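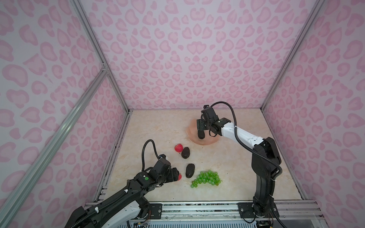 March, bench notes, fruit corner

Started 9.40. Bay wiped out before anything went in, floor first and then the rails. Crumbs collect in the grooves of the front rail and a cloth only pushes them along, so use the stiff brush and then the small nozzle on the vacuum. The grille underneath wants doing as well. I left it today.

Wall covering

The pink leopard print is the Dunutex one. We had a plain grey up for most of the winter and I got used to it. The print is a lot busier and it took me a morning to stop looking at it instead of the fruit. It does have one use: the dark pieces show up very clearly against it from the front. The red ones less so, especially when they end up near the back wall.

Spare roll is on the rack at Jallham, 500 mm wide. That is enough for the back wall in one piece but the sides would need a join. If anyone recuts the sides, leave 3 mm at the rail so it can be tucked in. Do not glue it. The last lot was glued and took paint off the board when it came away.

Floor

Marble pattern, beige. Wipes clean with a damp cloth. I have gone over it twice looking for marks and most of what I took for dirt is printed, the tiny dark specks in particular. Don't scrub at them.

Pale floor is good for finding bits. Anything red shows straight away. The dark pieces are the ones to check by hand, and turn them over when you do. There are small reddish flecks on the skin of the avocado I looked at, and at arm's length it just reads as black. Went through the tray with the desk lamp on after that and put a note on the lid.

Spacing: I had meant to keep the fruit apart and then set the red and the dark almost touching, as they would be if you tipped them out of a bag. Prefer it close. With wide gaps it looks like a shop display and the sorting is too easy to be worth writing down.

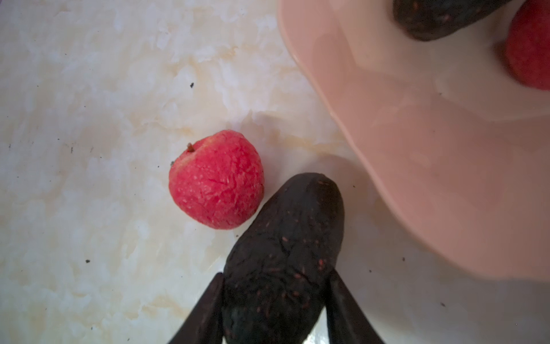

Bowl

Using the Coelho bowl, the peach one with the wavy rim. You can see the marble through the outer lobes, less so through the middle. Tried the plain white dish from the cupboard first and it was too shallow, the apples sat up above the edge and one rolled off when I knocked the bench.

Order for putting things in: apples first, down against the side, then smaller pieces on top. With the red fruit nestled together they stay where they are put. Avocados in first was a mistake -- they lie at an angle and everything else slides off them.

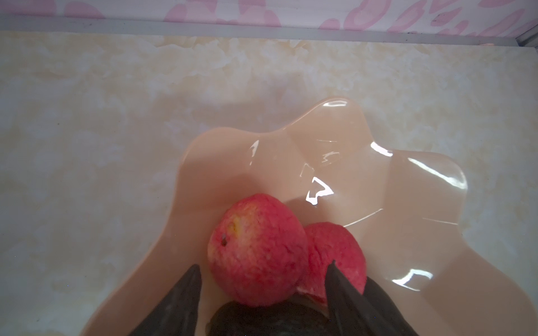 The rim needs watching too. The low parts of the wave are fine to come in over but the high parts catch, and the bowl shifts a few millimetres each time. I tried a ring of pencil marks under it and gave up, they smear. A disc of non-slip mat, 80 mm across, held it well enough. Cut from the offcut in the drawer, plenty left.

Wash the bowl in warm water only. No spray cleaner until we know what it does to the finish.

To do

Ask Rorkport for 5 more of the red apples, same size as the last delivery if they still have them.
Vacuum the grille.
Label for the fruit tray, the old one has come off.
Put the white dish back in the kitchen.

Stopped 12.15. Bench light off, cloths in the wash.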